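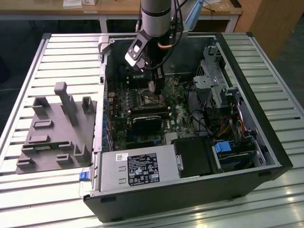 "What do you do with the old thermal paste?"

"Wipe it off with a lint-free cloth and a bit of alcohol, then put on a fresh dab the size of a pea."

Ivana wrote that down in her notebook, under the part about the screws. She had been at the repair shop on Gkikas Street for two weeks and had filled most of the pages. Sotiris told her she didn't have to write down everything he said. She wrote that down too, by mistake, and crossed it out.

The tower on the bench was her father's. It was a Dell, black, the sort that used to sit under every desk at Sekonbridge when he did the rosters there. When the depot closed they let the staff take the machines home. He used it for the crossword and for his letters, and in May it had started switching itself off.

"Lay it on its side," said Sotiris. "You don't want to be reaching down into it."

She laid it on its side and took the cover off. There was a lot of dust. She carried the whole thing out to the back step and blew it clean with the can, turning her face away, and a grey cloud went off over the neighbour's fence. Then she brought it back and put the strap on her wrist.

"Blue bits are for your fingers," Sotiris said. "Latches, drive carriers. If it's blue, it's meant to come undone."

"And if it isn't blue?"

"Then ask me."

She unplugged the power cables from the board one at a time. The big one was stiff and she had to rock it. Her father had always said she was rough with things. He'd said it about the piano stool and about the gate at Mirbridge, and he had been right about the gate.

Sotiris went to the front to see to Mrs. Bakalis, who wanted her photos moved to something smaller. Ivana could hear her explaining about the cruise. It took a long time. Ivana cleaned the processor the way she'd been told, folding the cloth over to a new patch until it came away white. She put the paste on. She thought it looked like too much and took some off, and then it looked like too little.

"That's fine," Sotiris said, behind her. "Leave it."

They put in a new fan. The old one had a bearing gone, and when she spun it with her finger it made a noise like a cutlery drawer. He charged her for the part and wouldn't take anything for the time.

"It's my own time anyway," she said.

"Then we're square."

It started on the second go. She let it run through the afternoon with the cover off, on the end of the bench, while she did a colour printer for the school and a laptop somebody had spilled tea on. Whenever she went past she held her hand over the fan. At five it was still going.

Her father rang at ten past to ask if his letters were all right.

"I haven't looked at your letters, Dad."

"I didn't ask if you'd looked at them."

"They're there," she said. "It's all there. I'll bring it round after tea."

"Mind the gate," he said.

She put the cover back on and went to find a box.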